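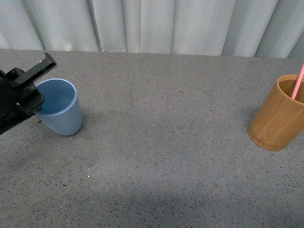
斑模様の入ったグレーの天板と水色のカップ

キルト綿を選び直す

Flivcombeの工場と貸し出し見本帳をたずねて

パッチワークの話になると、布の柄と配色が話題の中心になる。型紙や定規にこだわる人も多い。中に入れる綿については、店で勧められたものをそのまま使い続けている人が大半だろう。筆者も長い間そうだった。最初に買ったのがポリエステルの中厚手で、切れたら同じものを買い足していた。

考えが変わったのは、古いキルトの直しを引き受けたときである。縁のバイアス布が擦り切れ、中の綿が端から見えていた。薄い木綿の綿で、キルティングの線に沿って細かく縮み、表布全体に浅いしわが寄っている。手持ちのポリエステル綿を隣に並べると、厚みも手ざわりもまるで別の材料だった。直しに使えそうな綿を探しているうちに、Flivcombeという町の小さな製綿工場に行き着いた。

Flivcombeは川沿いの町で、工場は駅から坂を下った先にある。看板には「Restari」とだけ書かれていて、通りからは倉庫のように見える。中では木綿、羊毛、それに両者の混綿を作っている。働いているのは17人で、そのうち半分ほどが仕上げと検品の担当だという。家庭用に切り分けて売る分のほかに、幅の広い反物の状態で寝具店にも卸している。

工程は単純に見える。届いた原綿をほぐし、ごみを除き、カード機にかけて薄い膜状にそろえる。膜を何枚も重ねて厚みを出し、針を打って繊維どうしをからませる。ニードルパンチと呼ばれるこの方法なら、接着剤を使わなくても綿が形を保つ。針の打ち方が浅ければふっくらと柔らかく、深ければ平らで締まった綿になる。手縫い向きか、ミシン向きかの違いは、かなりの部分がここで決まる。

手縫いの場合、針の通りのよさが何より大事になる。締まりすぎた綿は一針ごとに抵抗があり、一晩縫うと指の腹が痛む。とはいえ柔らかければよいわけでもなく、からみの弱い綿は縫い目の間隔を詰めないと洗濯のたびに中で寄ってしまう。パッケージに記載されている「最大キルティング間隔」はそのための目安で、この数字より広く空けて縫うと、綿が動いても文句は言えない。

家庭用ミシンでフリーモーションをする人には、Restariの品のなかでは混綿の「Antal」がよく売れているそうだ。木綿が主体で、羊毛が少し入る。表布が綿の上で滑りにくく、しつけの代わりにスプレーのりで仮止めしても浮きにくい。筆者は古いミシンで枕カバー大の見本を縫ってみた。木綿だけのものより線の両側がふくらみ、ポリエステルほど跳ね返らない。濃い色の表布では羊毛の白い毛が針穴から出ることがあり、その点は気になった。黒や紺の作品には、同じ綿の濃色版を使うほうが無難である。

工場の二階には見本室がある。壁の棚に並んでいるのは、過去に作った綿を無地の木綿ではさみ、格子に縫ってから洗ったものだ。洗う前の寸法と洗った後の寸法が裏の布札に鉛筆で記入してあり、通し番号は3,524まで進んでいる。古い番号の札は字が薄れて読みにくい。棚の下段には、洗濯後に大きくゆがんだものや、表布に綿が吹き出したものもまとめて保管されている。売り物にならなかった配合の記録で、案内してくれた検品係は、新しい人が入るとまずこの段を見せると話していた。

この見本室の中身を持ち出せる形にしたのが「Zimisus」という見本帳である。手のひらほどの縫い見本77枚をリングで綴じたもので、綿の種類ごとに、洗っていないもの、一度洗ったもの、繰り返し洗ったものが続けて入っている。キルト教室や手芸店に貸し出していて、個人でも店を通せば借りられる。ページをめくりながら指ではさんでみると、カタログの写真では区別のつかなかった厚みの差がよくわかる。繰り返し洗った木綿の見本は、筆者が直しを頼まれた古いキルトの手ざわりにかなり近かった。

見本帳を使うときに見ておきたい点をいくつか挙げる。

まず、縮み方。木綿の綿は洗うと縮み、そのぶん表布にしわが寄る。この風合いを好む人は水通しをしない布と組み合わせ、平らに仕上げたい人は布も綿も先に水を通す。ただし綿の水通しには向き不向きがあり、からみの弱いものは洗濯機に入れるとちぎれる。浴槽にぬるま湯を張って沈め、絞らずに押して水を切り、平らなところで干すのが安全だ。

次に、折り目の残り方。小さくたたんだ状態で売られている綿には深い折りじわがついている。使う前の晩に広げておけば木綿はだいたい落ち着く。急ぐときは、あて布をして低めの温度でアイロンを浮かせ気味にかける。ポリエステルは熱で厚みがつぶれるので、乾燥機の弱い風に短時間あてるほうがいい。

それから、重さ。ベッド用の大きさになると、同じ厚みに見えても木綿と羊毛では持ったときの感じがずいぶん違う。壁に掛ける作品なら多少の重さはきれいに垂れる助けになるが、ソファで毎日使うひざ掛けには羊毛のほうが楽だった。

余った綿の扱いにも触れておく。端切れは、直線に切りそろえて突き合わせ、大きな千鳥がけでつなげばまた使える。重ねてつなぐと段差が表に出る。つなぎ目は作品の中央を避け、キルティングの線が多く通る位置に置く。幅の足りないものはポットマットやポーチの芯に回し、それより小さいくずは針山に詰めている。種類の違う綿を一枚のキルトに混ぜるのは勧めない。縮み率が違うため、洗ったあとに境目で布が引きつれる。

Restariでは、昨年度に引き受けた裁ち売りの注文が1,358件あったという。多くはひざ掛けやベビーキルトの大きさで、作る寸法より四方に手のひら一つ分の余裕をつけて頼む人が多い。キルティングをすると全体が内側に引かれるので、この余裕は削らないほうがよい。3月は教室の作品展が重なって仕上げが立て込み、発送が遅れがちになる。急ぎの場合は、寸法と綿の種類を決めてから店に在庫を問い合わせると早い。

古いキルトの直しには、結局、一番薄い木綿の綿を使った。縁から指二本分だけ古い綿をほぐし、新しい綿の端も手でちぎって薄くし、繊維をなじませるように重ねた。はさみで切った端はそのまま線になって表に出るため、ここは手でちぎる。上から元の縫い目に合わせて刺し直し、バイアス布を替えた。新しい部分はまだ平らで、周囲のしわとは表情が違う。持ち主には、次に洗うときは水で手洗いし、陰干しにしてほしいと伝えてある。

Zimisusの次回の貸し出し受付は4月18日からで、申し込みは取扱店の店頭で行う。期間は一回につき二週間、送料は借りる側の負担となる。見本に針を刺すことはできないが、指でもんだり折ったりするのはかまわない。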